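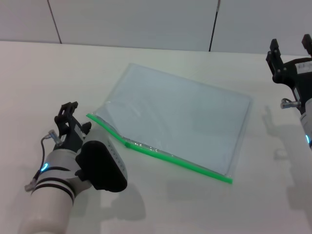
I went to the Jutton open day in March mostly for the free coffee and the chance to poke around a stationery place, and I came home with a head full of zippers. If you're the kind of person who slows down in the office supply aisle, you'll understand. If you aren't, my husband has already told me how he feels about it, so you two can compare notes.

Jutton is out in Ketside, past the tile outlet, and the parking lot was full by ten. I ended up on the grass next to a bread van. Inside you get a paper wristband and a map, and then you're pretty much free to wander until your group gets called. Mine was the second one of the morning, which meant a long wait in the sample room, and I could have stayed in there all day!

The sample room is where they lay out the document bags. Clear ones, mainly, with the colored zipper along one long edge and a little slider to match. I'm a green zipper person (I keep my car papers in one and the dog's shots in another), so I went straight for the green. They let you open and close anything you like. I must have run the same slider back and forth for five minutes while a very patient kid waited for his turn.

I learned a few things about a product I've been using for years without a thought. The edges on these are sealed, no stitching anywhere, and the guide said the corners are where a cheap bag goes first. She had us bend one back and forth to feel how the plastic gives. She also said to open the zipper all the way before you put papers in, and I have been cramming things through a half-open gap my whole adult life, so that explains my tax folder.

The tour itself took in 2 halls. The first is cutting and sealing, and it's loud and smells like a new shower curtain. The second is packing and much calmer, with long tables and people chatting while they worked. Our guide told us the big order that week was 898 cartons for Bouvier, the school supply chain, and you could see the stacks going all the way to the loading doors. I asked if they ever get sick of the sight of a pouch. One woman said she stores her Christmas cookies cutters in them at home, so I guess not.

Lunch was a letdown. There was one truck, Gitinar, doing flatbreads, and the line went around the building – I gave up and ate a granola bar in the car. The gift table made up for it. Bags were 3 dollars each, any size, and I bought more than I'm going to admit to here. The flat document size is the one to get if you only want one, it takes a letter-size sheet without bending the corners.

Go early, wear shoes you can stand in, and bring cash for the gift table, the card reader was down the whole time I was there.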